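**Progress report to the Stokham fund: Longo project, October**

This has been our best stretch so far, and we're excited to share where the method stands.

## What we set out to test

Longo asks whether a robot hand can learn fine bench work from a small set of human-guided runs, if we let it correct its own grip between attempts. Our earlier approach, Pikska, replayed a guided motion and hoped the grip held. The new one, Drornetura, treats the grip as something to keep adjusting. Every time the fingertips lose a little ground on the tool, the policy gets a fresh guess at the tool's angle and moves on from there.

## Results

We collected 1,957 guided runs across 5 tasks: stirring, lifting a tube, placing a tube, moving a beaker and setting down a tool. We then ran 232 stirring trials with each method, from matched starting positions.

- Pikska finished 144 of its 232 trials.
- Drornetura beat that comfortably, and the gain held up when we changed the starting angle of the rod. The full table will come with the annual report.
- Most of the remaining failures happen at pickup, before any stirring begins. Once the rod is upright in the fingers, things go well – much better than we expected in the spring!

## Work at the bench

1. **Stirring.** Glass rods are thin, smooth and hard to see, so this is the task we care about most. The rod has to stay close to vertical between the fingertips while its lower end is in the beaker.
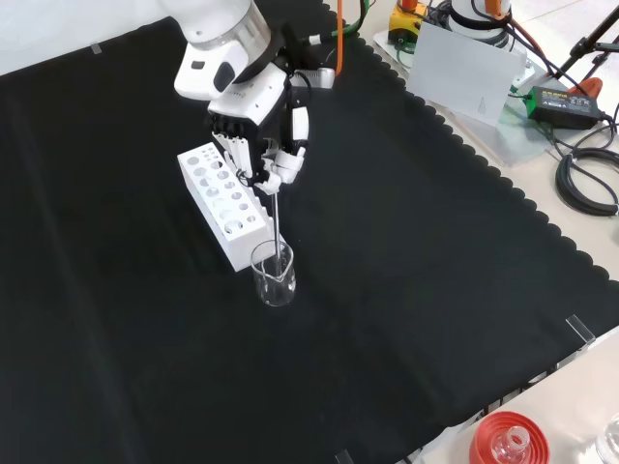

2. **Tube placing.** Guided runs are done and training has started. The smaller rack holes are giving us trouble, and we may widen the range of approach angles before we run trials.

## Next period

We'll rework the pickup step first, then repeat the stirring trials with it. After that we want to try one policy on all the tasks together. Spending is on plan, and we aren't asking for any changes to the schedule.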